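Thread, for the three people who asked how the automation elective is going at Sterndale this semester.

The assignment sounded like a gift. Teach a robot arm to sort solenoids by size. Small ones go one place, bigger ones go another. A toddler does this with blocks, usually while eating something.

My team is me, Lieven Dewulf, and a shared folder called FINAL_sorting_v2_USE_THIS. Lieven named our entry Dulluteo. I asked what it meant. He said it was available.

Rules: you drive the arm yourself to show it the job, the program learns from your runs, then you take your hands off and it has to do the job alone. 100 demo runs minimum to get graded. 300 if you want the instructor to look at you with warmth.

Things I believed in September: a demo run takes 25 seconds. Things I believe now: a demo run takes 25 seconds plus however long it takes to go find the solenoid.

For anyone who doesn't spend evenings with these, a solenoid is a coil with a metal plunger through it. Give it power and the plunger jumps. It's the thing that goes clunk in a lot of door locks. Ours don't go clunk. Ours get carried from one tray to another, forever.

The size part turned out to be the easy bit. The hard bit is that every one of them comes with a wire attached, and the wire has opinions. You plan a lovely clean grab on the metal housing and the lead comes along behind it like a dog that wasn't invited.

Lieven's theory is that you always grab the big one upright, plunger up, fingers on the sides of the housing. My theory was that you grab it however you can and apologize later. We tried both. I don't want to talk about whose runs we kept.

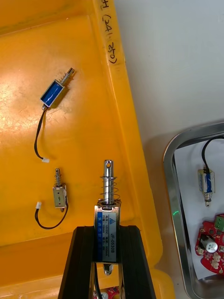

Dulluteo with the big one, a JF-0530B, 12VDC. Two small ones still on the yellow tray, leads and all.

You'll notice the plunger is pointing up. Fine, Lieven.

Also, that writing on the tray rim is not our scoring system. Team Stiria at the next bench spent a good while trying to work out what our numbers meant and whether they should have some too. We let them.

Stiria, by the way, has a color-coded run log and a laminated checklist. Their arm moves like it's defusing something. It is very accurate and you could read a novel between picks.

Ours is faster and has more personality, by which I mean that last week it went confidently to an empty patch of tray, closed its fingers on nothing, carried the nothing across, and set it down with great care. Lieven scored that one as a partial.

We went back through the runs to see where it had learned that. It was me. Run 56. I'd missed the grab, was talking, and finished the whole motion anyway. We've since deleted run 56. I have been asked to stop talking while driving.

Tip for anyone taking this next: watch your demos before you train on them. All of them. The arm will copy your bad habits a lot more faithfully than your good ones. It had my little hesitation before letting go down perfectly. I felt seen.

Final check is 19th December. Each team gets a mixed batch the instructor lays out, no touching, no pleading. Top entry goes on to the Sawatzky student showcase in April. The rest of us get a handshake and the yellow tray to wipe down.

Current status: big ones, good. Small ones, good if the wire is behind them. Small ones with the wire in front, we're calling that future work.

Lieven just messaged to say he's renamed the folder. It's now v3.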